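Demonstration by teleoperation

Demonstration by teleoperation is a way of programming a robot in which a human operator drives the machine through a task from a short distance while the commands and sensor readings are recorded. The recordings, called demonstrations or episodes, are later used to fit a control policy. It is one of two common forms of showing a robot a task by hand. The other, kinesthetic teaching, has the operator hold the arm itself and push it along the wanted path.

Operator interfaces

Interfaces differ mainly in how much of the human hand they capture. A joystick or space mouse gives the position of the wrist and a single open-close signal. Leader arms copy joint angles directly. Instrumented gloves record finger posture and are usually chosen when the robot has a multi-fingered hand, as a two-jaw gripper has no use for the extra data. Finger angles have to be converted, or retargeted, to the joints of the robot hand, whose proportions seldom match those of the operator. Errors in retargeting show up most often at the thumb.

Kinesthetic teaching needs no interface of this kind, but it is awkward with two arms, and the operator's own hands tend to block the cameras.

Recording

An episode normally holds joint positions, commanded positions and video from several views. Fixed cameras cover the workspace; wrist cameras, often with fisheye lenses, follow the hand and keep a view of the object when the arm hides it from the fixed ones. All streams must share a clock. Delays between video and joint data are a frequent cause of poor policies and are hard to repair afterward.

The Plisico protocol, drawn up at the Prutatholm workshop by Doaa Erraji, sets 12 episodes per object placement and 8 placements per task, with an operator change after every 2 placements. The Gaber task list, which follows the protocol, contains some 2,000 episodes of household work, including table clearing and flower arranging. Its file format, Plerau, was revised in October to store glove readings before and after retargeting.

Limitations

Most gloves return no sense of touch, so operators judge grip by eye and tend to squeeze harder than needed. Thin-walled and reflective objects are difficult for the same reason - the point of contact is hard to see. Episodes are also slower than the same task done by bare hand.

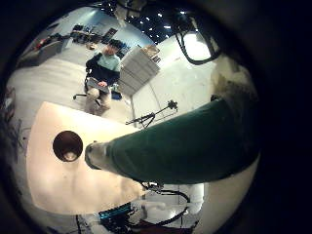
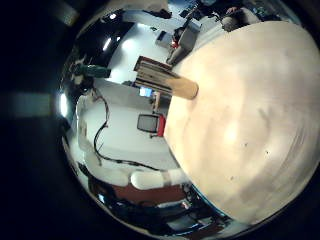
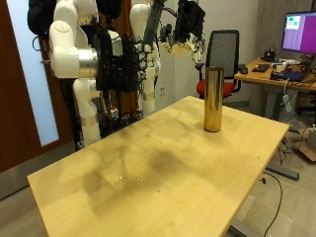
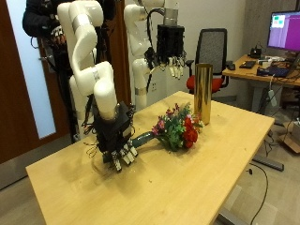
Teleoperation workspace with two white arms and black multi-fingered hands. First and second: wrist views. Third: gold cylinder upright on the table. Fourth: one hand gripping a green vase with artificial flowers at its mouth; the person at upper left has a glove-like device on one hand.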